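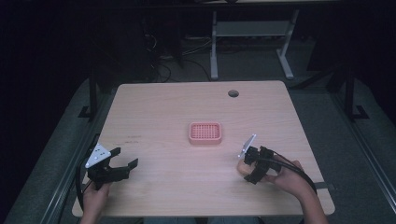

Week 2: Can a machine do the dishes yet?

Short answer, not really. I asked you in January to list every chore you did in a day, and one of you (hi, Kaisu Vuorinen!) turned in 94 of them. I went through that list looking for jobs I'd trust a robot to do in a kitchen it had never seen, and I stopped at 7. Most of those were just moving a thing from one spot to another.

Picking up a small tray sounds like nothing, right? But you have to find the rim, get one finger under it, and squeeze just enough - and then maybe pass it to your other hand without thinking. Two-handed work is where I see the most trouble. Shop floors are easier, because the part shows up in the same place every time.

For next class, read the Eckhard Dreßler handout and pick one chore from your own list. Write down every grip and every change of hands, about a page. If you get past 200 steps, stop and have a snack. Bring it on paper please, my inbox is a mess.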